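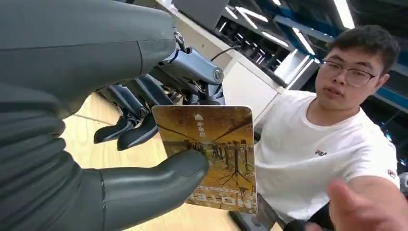

June 2019 – hands, day two of the comparison

Slept badly, in early. Spent the morning on cards again. The list for the week says pegs, cups, cards, then the cloth bag, and I had hoped to be past cards by now.

The trouble with a card is that there is so little of it. A cup tells you straight away whether the grip is bad. A card with rounded corners will sit under a thumb looking perfectly good while the fingers behind it do very little work, and then somebody nudges the top edge and it swings. We have been using a picture card with a street on it, bare trees and low buildings in a brownish gold, and white Chinese characters running down near the top left. I like it better than the blank test cards from the supply cupboard. With a printed street you can tell at a glance when it has gone off level, and in this grip it sits with the right edge lower than the left. The blank ones all look the same until you put a ruler on them.

The tilt is what I wrote most about today. Valdis Kütt thinks it is in the thumb, that the pad meets the card too far down and to one side, so the weight of the card turns around it. I think it's the order of closing. If the thumb arrives first it pushes the card over a little before the fingers have anything to say about it. We argued through most of morning tea and then agreed to change one thing at a time, starting with mine, as it is only a line in the controller and his needs the thumb taken apart.

Changed the closing order so the fingers come up first and wait. Better on the blank cards. On the picture card I couldn't swear to a difference. Wrote down "no change" and moved on.

Then the Geltero controller against the old Lutavlow one, same hand, same card, same starting pose. Notes as I took them:

Geltero: smooth close, slow to report contact. By the time it says it has touched, it is already pressing. Easy to set up. The menu colours are hard to read under the fluorescents.

Lutavlow: jerky for the last bit of travel but it stops when it should. Drops its settings if you pull the power, so everything has to be typed in again. I did that twice before lunch, once through my own fault.

If I had to choose today I would keep the Lutavlow and put up with the typing. Valdis would choose the other. He does the long runs and I do the fiddly ones, so we probably both want the right thing for ourselves.

Lunch was leftover soup. Rang Mum. She wants to know if I am coming up to Coddale for the long weekend and I said I would look at the roster, which I then forgot to do. Do that tomorrow.

Afternoon on the wrist camera. I want to use it to measure the tilt so we can stop holding a protractor up and squinting. The view from there is good in close and poor for anything else. The hand takes up a whole side of the picture, and a finger pointed at the card from near the lens comes out enormous and a bit blurred. The strip lights come in along the top as well. I tried the lower exposure setting and lost the dark parts of the hand completely – all that grey and black just runs together. Went back to the middle setting. A strip of pale tape on the finger links might help, and it costs nothing to try.

The edge of the card itself is easier. It has a thin light border all round, so the software ought to have something to follow. Got as far as finding the border in two saved pictures and losing it in the next lot. I suspect my threshold. Left it running over the saved set while I cleaned up, 1,380 pictures in all, and will look at the results in the morning with a fresh head.

The quote from Žukauskas came through after three for the soft thumb pads. Dearer than I had hoped but they will send a pair on trial, and we can send them back if they leave marks. I said yes to the trial without asking anyone, which I'll have to mention at the meeting. If the pads fix the tilt then Valdis was right and I will hear about it until Christmas.

Still to do on cards:

Try the thumb a little higher before the pads arrive.
Same card turned over, in case the printed side is slipperier.
Write down the room temperature, which we both keep forgetting.
Find a second picture card with a light border. The ones from the May trial have gone missing, probably in the box with the cup handles.

Left about half past five. Cold walking to the car, and the heater took until the roundabout to do anything. Made toast and eggs for tea and read over these notes. My writing on the Lutavlow page is terrible. I will copy it out properly before Valdis needs it on Thursday.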